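Se buscan operadores de teleoperación, Clusturdale (turno de tarde)
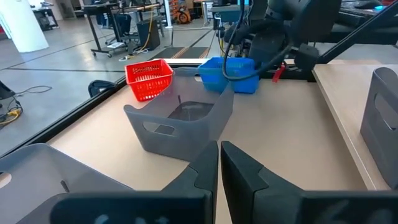
Puesto de cajas: cestas roja y azul, cajas grises.

En Stetura buscamos gente para enseñar tareas al robot, a mano o por control remoto. Coger, meter, ordenar. Sin experiencia, formacion a cargo nuestro. 10 plazas, desde abril, 40 horas al mes. 900 € brutos.

Pedimos paciencia, buen pulso y puntualidad. Se repite mucho, hasta 100 demostraciones por tarea. Zurdos tambien, claro.

Interesados dejar nombre y telefono en recepcion, antes de las 14:00.

Ofertas recientes
- Mozo de almacén, Guvitau
- Técnico de cableado, Lazaridis
- Limpieza tardes, Clusturdale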